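Slide 7. Stripping and remaking, Karora guest rooms

Start with the bottom layer. Fitted sheet stays on the mattress until the top cover is off and folded in on itself. Fold towards the middle; do not shake. Maximum load per machine is 3 covers at 80 per cent full.

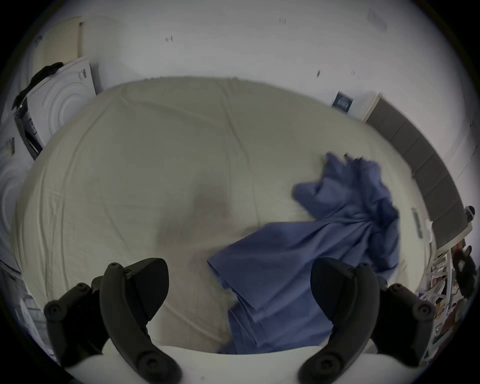

A reply from the Sirnoden laundry: folding inwards is fine for sheets, but duvet covers should come down with the buttons undone, or everything else ends up inside them.

Agreed, added to the October sheet. Pause for questions, then slide 8, creases and drying times.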